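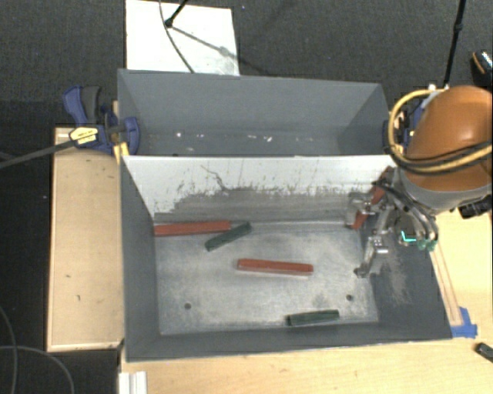 Red and dark green blocks in one side of a divided gray bin.

How to Set Up a Toy Rotation in a Small Home
By Nesrin Eren

A toy rotation means keeping part of the toys out and the rest put away, then trading them on a schedule. We have done it in our two-bedroom apartment in Semdale for three years, with two kids who are now four and seven. You can set one up in an afternoon with bins you already own.

What you need

- Four to six bins or boxes with lids, all close to the same size
- One low shelf the kids can reach
- A closet, a high shelf, or space under a bed for the bins that are put away
- Masking tape and a thick marker
- One bag for trash and one box for donations

If you are buying bins, measure the closet first. I bought five without measuring and two of them went back to the store. Our closet shelf is 41 inches wide, so it takes two bins side by side and a stack of puzzles at the end.

Step 1: Put everything in one room

Collect every toy in the home and bring it to one place. Check the car, the bath, the stroller basket and the bottom of the coat closet. Do this while the kids are out or asleep. I started at 9 on a Friday night and was done with this step before ten.

If you want to know what you are dealing with, count. Our first count was 225, with a puzzle as one item and a tub of crayons as one item. You do not have to do this, but it did help when my mother-in-law asked what to send for birthdays.

Step 2: Take out what should not be there

Go through the pile once, quickly. Broken things go in the bag. Toys the kids have outgrown go in the donation box. Puzzles with missing pieces go in the bag too, unless someone is willing to look for the piece this week.

Hold back anything you are unsure of and put it in its own box with tape over the lid. Write the month on the tape. Ours said February, and when nobody had asked for anything in it by summer it went to the thrift store unopened.

Step 3: Sort by kind of play

Make piles according to what a child does with the toy. These were ours:

- Building: blocks, train track, magnetic tiles
- Pretend: play food, dolls, doctor kit, dress-up
- Thinking: puzzles, matching games, board games
- Moving: balls, bean bags, ride-on things
- Making: paper, crayons, stickers, clay
- Small figures: animals, people, cars

Your piles will come out differently. A house with three train fans may need a pile just for trains. The point is to see how much you have of each kind before you split it up.

Keep sets together at this stage. If a farm set has a barn, a fence and animals, all of it goes in one pile, even though the animals could go with the small figures. Split sets are the main reason a rotation stops working, and it took me two rounds to learn that. The barn came out in one bin and the cows stayed in the closet for a month.

Step 4: Fill the bins

Each bin should hold one or two things from every pile. A bin that is all puzzles will be a long two weeks for everybody. I aim for one building toy, one pretend toy, two puzzles or games, and one small set of figures.

Do not fill a bin to the top. Leave a few inches so the kids can put things back without packing them. Divided bins are good for loose pieces, and zippered pouches work well for anything smaller than a walnut. If there is a child under three at home, small pieces go in a separate bin that stays up high and comes down only with a grown-up.

Large sets can be split by amount if the pieces are all the same kind. We had a tub of 200 interlocking bricks, and half of it was plenty for one round.

Step 5: Label

Put tape on the short side of each bin, where you will see it when the bin is on the shelf. Write a number and a short list, such as "3 -- train track, tea set, ocean puzzle, dinosaurs." Cross things off and add to the list as you move toys around. Printed labels look nicer, but I never reprinted ours and they were wrong within a month.

Step 6: Decide what never rotates

Some things stay out all the time. In our home that is books, art supplies, the balls and whatever each child sleeps with. Leave these off the list completely. If a child has one clear favorite, leave that out too. Taking it away for two weeks causes more trouble than it saves.

Step 7: Pick a day and trade

Put the contents of one bin on the low shelf, spread out so that each toy can be seen. The rest go in the closet. Every two weeks, pack up what is out and bring down the next bin.

Two weeks suits us. Some families trade every week, and a friend with one quiet four-year-old goes a full month. Watch the floor. When the same toys have not been touched for several days, it is time.

I do the trade after bedtime. It takes me 20 minutes, most of it spent looking under the couch.

Common problems

A child asks for something that is put away. Get it, and have them choose something to put away in its place. We allow one trade a day. Most weeks it does not come up.

New toys keep arriving. After a birthday, open everything and let it stay out for a few days. Then choose two things to keep on the shelf and add the rest to bins. If a bin will not close, something in it goes in the donation box.

Siblings want different things. Put two short stacks on the shelf, one for each child, and a shared toy in between. Our older one started choosing her own at six, and she now packs half the bin herself.

Pieces end up in the wrong bin. Keep a jar on top of the fridge for strays. Empty it on trade day. Anything with no home after two trades gets thrown out -- I have only regretted this once, over a puzzle of the United States that is still missing Ohio.

Grandparents' house. Send one bin over and leave it there for the season, then bring it back and send another. Tape a list inside the lid so the right things come home.

If you fall behind

Skip a trade, or skip three. The bins will keep. When you start again, bring down the one that has been in the closet longest and carry on from there.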